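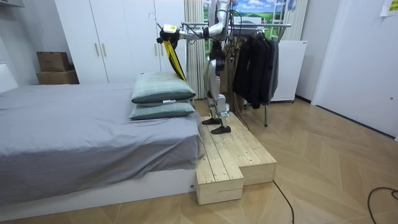

**Fashion and Fabric, Unit 5: Dressing for Summer with What You Already Own**

Handout, 6/9/21

Welcome back, everybody, and thank you for sending in such good wardrobe diaries last time (I read every one of them with a cup of tea, and some of them twice!). In this unit we leave color behind for a while and look at proportion, which is a big word for where your clothes start and stop on you.

**1. Where the hem falls**

A skirt that ends at the widest part of the calf tends to make the leg look shorter, and the same skirt raised or lowered by a couple of inches can look like a different garment. Try this at home with pins before you cut anything, please. Wear the shoes you mean to wear, too, as a flat sandal and a wedge will ask for different lengths.

The Paterson skirt pattern, which most of you have chosen for your project, comes with 3 hem lines printed on it. The middle one is a good place to begin, though taller students will probably want the longest.

**2. Waists, high and low**

We talked in class about the old dressmaker's habit of splitting the body into thirds, with one third for the top and two for the bottom. A tucked-in blouse over high-waisted pants gets you there right away. A long tunic over cropped pants flips it around, and that can be lovely as well, especially in linen, where the looseness lets the air move on a sticky June afternoon.

**3. Linen and its cousins**

- Pure linen: cool, strong, creases if you so much as look at it
- Linen and cotton: softer, a bit easier to iron
- Linen and viscose: drapes nicely, but wash it gently and expect some shrinkage

Wash your fabric before cutting! I know I say it every term, and every term somebody comes in with a dress that would fit their niece.

**4. Reading and homework**

Read the Gatow booklet as far as page 12, and look over the sleeve chart while you're there. Then pick one outfit from your closet, change a single proportion in it (a cuff, a belt, a half-tuck) and write a paragraph on what you noticed.

The Livitby remnant box will be out on the side table in Room 102 at the Kedham building, so bring a bag if you'd like some practice pieces.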